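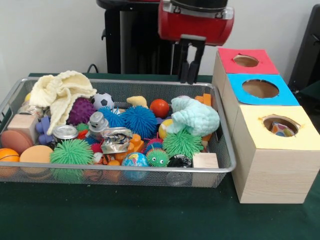 Progress report to the Prusell Fund, second period
Project: Dandilden, youth drama series, production company Wondcombe
Prepared by Nadiia Hutsuliak, series producer

You asked for a frank report this time, so I have left out the paragraph on how excited everyone is.

Scripts. Episodes one to four are locked. Episode five is on its third draft and I still don't believe the ending. Lộc Tiêu has rewritten the bus station breakup twice and both versions read like two adults who have been to counseling. He thinks it's fine. We'll see what the cast makes of it at the read-through on Thursday.

Casting. The two leads are signed. Kastriot Spahić saw 477 self-tapes for the part of Danny, and I'm not convinced the last few hundred taught us much. The sister is still open. The agency's first choice wanted a guarantee of a second season, which we can't give and wouldn't if we could.

Care of young cast. The fund made this a condition, and it is the part I worried about most. Four of our regulars are under 20. The plan you approved has a counselor on call, a social media briefing, and one named person for the cast to go to. The briefing took place. It was an hour of slides and two of the actors were on their phones, which I suppose proves somebody's point. I've asked Edin Golob to run it again as a conversation, with no slides, and to deal with the thing they are worried about: fans who decide they are owed answers about an actor's private life because of the part he plays.

Our line for press is now written down. We don't ask cast members who they date, we don't hint, and no interviewer gets time with them without agreeing to the same. Whether outlets will stick to it is another question. One already hasn't, and we dropped the interview.

Publicity. Takagi, the outside agency, sent a plan that leans on the leads posting together from their own accounts. I turned it down. They say early interest will suffer. They had no numbers for that when I asked, only the names of other shows. A revised plan is due in July.

Money. We are inside the budget, mostly because the night shoots haven't happened yet. Vasilis Krasniqi expects them to run over and so do I. Please don't read the current underspend as a saving.

Requests. First, permission to move the unused travel line into counselor hours. Second, an answer on whether the fund still wants a launch event with the full cast. I'd rather make it optional for them. The contracts don't require it, and I don't want it to become required by email the week before.

The episode five draft will follow when there is one I'm willing to send.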